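Chapter 5
Paying for Water: How a Small Town Sets Its Tariff

In the town of Larnton, every household receives a water bill on the first Monday of the month. Most people look only at the total. In this chapter we look at the lines above the total, and we ask who decided on them.

A water tariff has usually two parts. The first part is the fixed charge, which the household pays even if it uses no water at all. The second part is the volume charge, which grows with the use. The fixed charge covers costs that do not change from month to month, such as the pipes, the pumps and the wages. The volume charge covers the electricity and the chemicals for treatment.

Larnton has 1260 connected households. Before the reform, all of them paid the same flat sum, and there were no meters. A family with a large garden paid as much as a widow in one room. When the town engineer studied the night flow, she found that the flow hardly fell after midnight. Much of the water was leaking -- or was left running.

The council then divided the town into two zones. In Vilela, the lower zone, 300 meters were installed in the first year. In Merker, on the hill, the old flat sum was kept for comparison. After one year the average use in Vilela was clearly lower, but the council also received 377 written complaints, and most of them came from large families. A large family uses more water in total, although each person in it may use very little.

This is the central difficulty of the chapter. A tariff can encourage saving, and it can be fair to poor households, but one price per cubic meter seldom does both things well. In Section 5.1 we define the block tariff, in which the first cubic meters are cheap and the next ones cost more. In Section 5.2 we calculate bills for households of different size. Section 5.3 treats the question of unpaid bills.
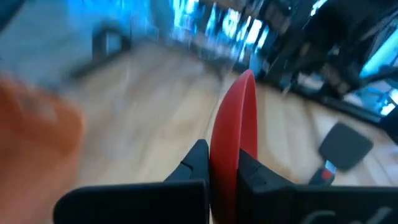
Naa Ankrah objected at the public hearing that a block tariff counts taps and not people. Three families behind one meter, she said, will reach the expensive block by the middle of the month, and the council should first ask how many persons are drinking from each connection.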